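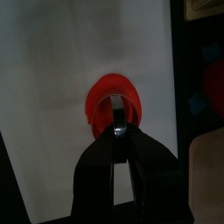

7. Setting up the Jidby cell for play-kitchen sets

Read before your first shift on the cell. If you did the Tuesday walkthrough you can skip to 7.2.

7.1 What changes at the bench

The Jidby arms take over the pick and hand-off on returned Kidora sets. You used to pick every piece, look at it, put it down, pick the next. Now the arms do the picking, you do the looking and the deciding. Grading stays with people at Skukport, all of it. No piece goes back in a box because the arm put it there.

Rates. The old target of 300 pieces a shift per person is gone from this bench. Nothing replaces it for now. Don't let anyone time you against the arms, and if it happens tell your lead, same day.

Job titles and pay grade don't change. The shift sheet says "cell attendant", same job code as before. Breaks same as before too. The cell stops when you go, it does not run on without someone at the bench.

7.2 Before you start

1. Stop button out (released), key in your pocket until step 6.
2. White board flat on the table. Wipe it. Dry cloth only.
3. Check both arms are parked and nothing is hanging on the cables.
4. Look at the fingertips. Bent, loose or sticky = don't start, call Vasconcelos on the bench phone, ext. 154.
5. Set out the pieces. Utensils upright in a cup, handles up. Small cups and flat pieces on the board with space between. Anything waiting its turn goes off the board, on the dark table top. It doesn't need to be neat but it does need to be inside arm reach.

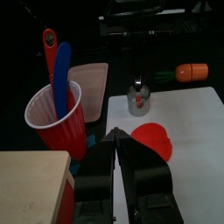 6. Key in, turn to TEACH. Wait for the steady light. Flashing light means a fault, see section 9.
7. Step back behind the floor tape. Say "clear" out loud, even if you're alone. Sounds silly, do it anyway.

CAUTION: Two arms share this table. In TEACH they move slow but they don't look out for your hands. Never reach between them to fix a piece that tipped over. Stop button first, every time.

7.3 First run

1. Pick the set from the list on the screen. Not on the list? Use GENERAL.
2. Press and hold RUN. Let go and both arms stop where they are.
3. Watch the first pick all the way through. You're looking for the fingertips meeting the piece square, not riding up on the rim.
4. If the grip looks wrong let go, press BACK, move the piece a little and try agian. Three bad tries on the same piece, take it off and grade it by hand.

Thin rims are the slow part. Expect to spend more time on cups than on anything else in the first week, and

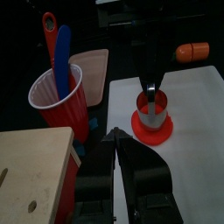

don't rush it. Going slow here is fine and it's not counted against you. The people who ran the cell in May all said the same thing, the hands get a rest but the eyes don't. Swap with your bench partner when you start missing scuffs, don't wait for the break.

NOTE: Hand-grading skills get used every shift. The cell goes down for service after every 1,000 cycles, and then the whole bench is back on manual until Vasconcelos signs it off. Keep the gauges and the grading card where they are.

7.4 Pieces with straps

Some lines have webbing and a metal loop on them. Straps swing, and a swinging strap fools the gripper.

1. Let the straps hang free. No twists.
2. Wait until they stop moving. Count of five is plenty.
3. Bring the fingers in from below at slow speed, one on each side.
4. Stop at first touch, check, then close.

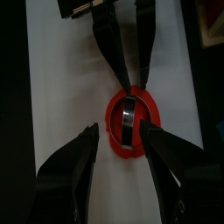
Fig. 7-4. Fingers coming up from below, right tip touching the red ring.

5. If a strap gets between the fingers hit stop. Free it by hand with the key out, then start over at step 1.

7.5 End of shift

Park both arms. Key out, key to the lead. Write down any stops in the cell book, with the reason if you know it, "don't know" is ok. Complaints about the cell go in the same book, they do get read at handover. Leave the board clear for the next persn.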